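Gripper stops short in sim, reports "grasped" anyway

stinerfan: Running the Usteo stack in sim. The arm reaches for a small black object, stops with the fingers open and logs a successful grasp. 400 successes so far. Very proud of it.

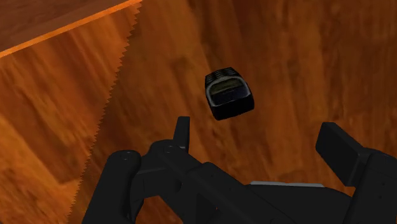 Is the grasp check reading finger width or contact force? Finger width only, with a 12 mm threshold.

lallier_b: Then an open hand counts as a win. Bug in the config, go home.

Chak-lun Cheng: Disagree. I had the same log in September and it was a stale joint state. Threshold was fine.

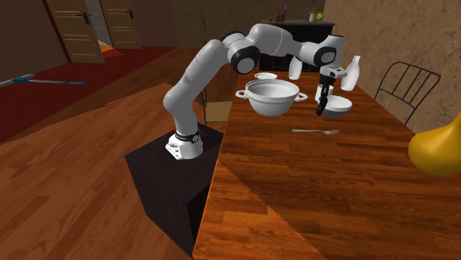 stinerfan: Joint state is fresh, I checked at 2 a.m. like a healthy person. What worries me is the release step, which trusts the same flag. With the gripper hanging over a white bowl and a cup just behind it, I'd like the flag to mean something before this goes near real dishes.

lallier_b: So add contact force. Like I said, config.

Chak-lun Cheng: That's a new sensor - and still log the timestamps.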